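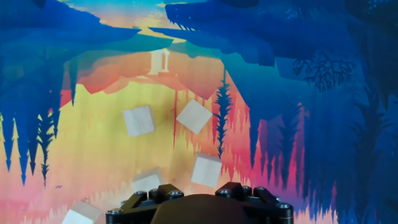
Wrist camera view. Five wooden cubes, one partly behind the left finger linkage, one only half in view at the bottom left.

Thread on the cube picking software at Uvholm. I rewrote most of the perception side this spring and the notes are spread over too many places, so I'm putting them in one.

The task is simple to say. Find the cubes from the wrist camera, pick one, put it in the tray, repeat until there are none left. The arm and gripper are fine and I haven't touched them. Everything below is software.

There are four parts. Duan is the detector. Brutevow is the planner. Nomance records everything and plays it back. Then there's a small tracker in between, which never got a name and is just called tracker in the repo.

Old version first. It looked for pale blobs. Threshold on brightness and saturation, clean up the mask, fit a rectangle to each blob, done. On a plain dark surface that worked for a long time and I had no reason to change it.

On a background like this one it fell over. Bright yellow, pale gold, a small white temple up near the top. The temple passes a "pale and not saturated" test just as well as a cube does. The old code liked the temple a lot.

First fix I tried was a tighter color range. Bad idea. The shaded side of a cube is darker and browner than the top, so a tight range cuts the cube down to its top face and the fitted center shifts toward the light. On a small cube that shift is enough to land one finger on top of it.

Second fix was background subtraction. Record the surface with no cubes on it, then look for what's different. It's a reasonable approach with a fixed camera. With a camera on the wrist the view changes every time the arm moves, so you have to warp the reference picture first, and any error in the warp shows up as a thin bright line along every painted edge. This background has a lot of painted edges.

So, Duan. It's a small segmentation network that gives one mask per cube plus a score. Nothing unusual about the architecture. What mattered was the training set, which is 3,788 labeled frames, all from the wrist camera, over as many different surfaces as I could get hold of.

I labeled the gripper too, as its own class. That was the single best decision in the whole rewrite. The black housing and the linkages take up the bottom of every frame and the bolt heads throw small highlights. The old code sometimes reported a bolt as a tiny far away cube.

You might ask why not mask the gripper out with a fixed shape, given that it's bolted to the same thing as the camera. I did that at first. But the linkages move when the fingers open and close, so one fixed mask is either too small or hides area you want to see. A mask per finger opening would work too. I just found the labels easier to maintain.

Knowing where the gripper is also gives you occlusion for free. If a cube mask shares a long border with the gripper mask, the cube probably continues under it. Duan marks that detection as partial, and same goes for a mask touching the image border.

Partial detections are kept but can't be picked. Look at the cube behind the left linkage. Only the upper part shows, a pale wedge. If you fit a square to what's visible you get a center that's too high and an angle that could be nearly anything.

The planner treats a partial cube as an obstacle with a generous margin, and as a reason to move. If nothing in view is fully visible, it backs off and looks again from higher up. If something is fully visible, it picks that and worries about the rest later.

Angles now. A cube seen from the top repeats every quarter turn, so there's no point asking for a full heading. The pose code returns a value in one 90 degree range and the planner picks whichever equivalent grasp needs the least wrist rotation.

That range has a seam in it and the seam caused real trouble. If a cube sits near the seam the estimate flips between one end and the other from frame to frame. Average those two numbers and you get the middle of the range, which puts the fingers on the corners. Bad grasp every time.

Fix: multiply the angle by 4, average as unit vectors, divide by 4 again. Old trick. I knew about it and still shipped the plain average for a while, since the test cubes happened to sit nowhere near the seam.

Next problem was side faces. The camera doesn't look straight down at most of the cubes, so a mask includes the top plus a sliver of one or two sides. Two of the cubes in the picture show this clearly, one with a thin darker strip on the right and lower edges, one with a darker left side.

If you fit to the whole mask, the grasp center gets dragged toward the visible side. So the pose code splits the mask into top and side first. It uses the camera pose to predict where the top outline should be, then slides that outline around until the brightness step between faces lines up with it.

When the step is too weak to trust, it falls back to the whole mask and subtracts the offset predicted from the camera angle. That's less accurate, and the detection carries a flag saying so. Brutevow opens the fingers wider for those.

Tracker. Its job is to say that this cube is the same cube as in the last frame. All cubes look alike, pale wood with faint grain, so appearance is no help. It goes by position in the arm's base frame and nothing else.

That means the tracker depends on camera calibration. If the hand-eye transform is a little off, every cube appears to drift as the wrist turns. I added a check that compares drift across all tracks. One cube drifting might be a cube that got bumped. All of them drifting together is calibration, and the run stops with a message saying that.

It also depends on timestamps. The camera frame arrives late by 30 ms on our setup. We used to pair each frame with the arm pose at arrival time. Slow moves looked fine, fast moves smeared the tracks out. Now we pair with the pose from when the frame was taken.

Finding that one took me most of a Thursday. I was sure it was the detector. It was one line in the wrong place in the camera driver wrapper.

On to Brutevow. For every fully visible cube it makes grasp candidates, checks both fingers against everything known to be nearby, and scores what's left. Score is mostly clearance, with a small cost for wrist rotation and another for travel.

I tried putting detector confidence in the score as well. It made the order of picks jump around with lighting and it didn't improve anything I could measure. Now confidence is only a gate. Above the line, it's a candidate. Below it, take another look.

The gripper is wider than people expect when they first write clearance checks. It isn't just the fingertips. The linkages fan out on both sides and they swing as the fingers open, so the collision shape has to follow the opening. We had a single box for the whole thing and it rejected perfectly good grasps between neighbors.

Now it's 7 convex shapes, driven by the same opening value we send to the gripper. The check is slower than the single box but still nowhere near being the bottleneck. Perception takes most of each cycle.

The last part is Nomance, the recorder. It writes raw frames, arm poses, gripper opening, every detection, every track and every candidate the planner threw out, with the reason it was thrown out. That last item is what I use most.

Example of why. "It didn't pick the obvious cube" is the most common complaint I get. Before, I'd guess. Now I open the recording, click the cube and read "left finger hits track 3" or "partial, touches gripper mask". Often the robot had a point.

Replay runs the real code on the recorded input, with the same versions or with new ones. Every change to Duan or to the pose code gets run over the saved recordings before it goes near the arm. It prints what changed and I look through the list by hand.

One warning about replay. It's fair for perception and misleading for planning. As soon as the new planner would have chosen a different cube, the rest of the recording no longer matches what the arm would have seen. We cut the comparison off at the first different choice.

Things that still don't work well. Cubes touching face to face sometimes come back as one long mask. I split them by expected size, which is okay for two and poor for more than that.

Very strong side light washes out the step between top and side, and then nearly everything uses the fallback. It still picks but it opens wide each time, and wide fingers need space that isn't always there.

And the look-again move is dumb. It goes straight up and nothing else. A sideways move would clear the linkage faster for a cube like the one on the left, and the planner has all the information it needs to work that out. That's what I'm doing in June.

If you're building something similar and only want one item from this thread, label your gripper. I'll post the angle averaging code separately once I've taken our config paths out of it.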